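Inicio · La asociación · Actas · Talleres · Contacto

Acta de la reunión del grupo del rincón de lectura
Diciembre
Por Tomomi Shibata
3 comentarios · 10 veces compartido

Empezamos pasadas las seis de la tarde, con el té ya servido y con Rahel Rainer peleándose todavía con la cerradura del armario de abajo, que cada invierno va un poco peor. Preside Rahel y toma notas quien firma. Se excusan los del taller de encuadernación, que tenían entrega, y nos mandan un abrazo y una bolsa de retales que agradecemos muchísimo (hay un terciopelo granate precioso que ya tiene pretendientes).

1. Acta anterior

Se lee y se aprueba con una corrección: el préstamo de libros a la sala Sorrentino era por 3 semanas y en el acta pusimos 3 meses. Mil perdones a la sala, que ya se había hecho ilusiones.

2. Cuentas

Quedan 112 euros en la caja del rincón, contando lo que sobró de la merienda de otoño. Rahel propone reservar una parte para fieltro y pegamento textil y dejar el resto quieto hasta la primavera. Se habla un buen rato de si el pegamento de Zumton merece lo que cuesta; hay partidarias muy firmes de coser las letras a mano, que es más lento pero que a varias nos relaja después del trabajo. Al final se acuerda comprar un bote pequeño, probarlo en un retal y volver a hablarlo con calma.

3. Libros

Siguen entrando donaciones, y da gusto, pero hay que decir que los estantes de Plastetgate ya no admiten más peso y que los de arriba empiezan a combarse. Se acuerda dejar sobre la mesa solamente los títulos que se estén leyendo en ese momento y guardar los demás en la caja Resach del pasillo, con su lista pegada en la tapa. Los libros en chino se quedan a mano, que los piden a menudo las familias de la tarde, y Tomomi (o sea, yo) se encarga de preparar unas fichas en español para quien quiera curiosear sin saber el idioma.

4. La mesa y la tela negra

Este punto nos llevó casi media reunión, y con mucho gusto, todo hay que decirlo. A la mayoría le encanta cómo resaltan las letras de fieltro de colores sobre el fondo negro y se decide dejarlas puestas durante las vacaciones. Rahel recuerda que los pliegues de la tela cogen polvo y pide que se pase el cepillo suave antes de cerrar, siempre de arriba hacia abajo y sin tirar de las letras. La mesita se limpia con un paño apenas húmedo, siguiendo la veta. El peluche se queda, por aclamación, y quien quiera llevárselo a casa para lavarlo que lo apunte en el cuaderno. 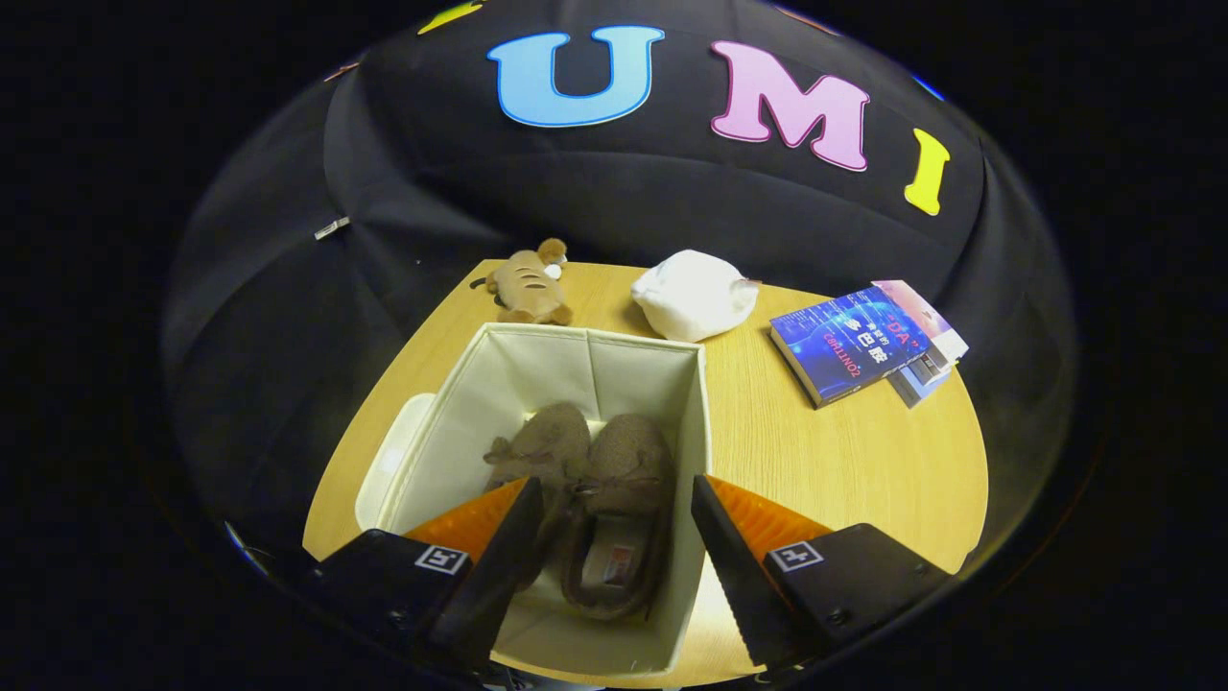
¿Dónde se guardan las letras de fieltro que sobran?
Van en el cajón izquierdo del armario de abajo, extendidas entre dos hojas de cartulina para que no se doblen.

5. Ruegos y preguntas

Se pide que las tazas vuelvan a la cocina la misma tarde, por favor, y que quien tenga en casa la lámpara de pinza la traiga cuando pueda. Rahel ofrece su salón para la tarde de costura y promete bizcocho de limón, lo cual fue recibido con un entusiasmo que no consigo reflejar aquí.

Se levanta la sesión a las ocho y cuarto. La cerradura queda pendiente para la próxima reunión.

Anterior · Siguiente · Compartir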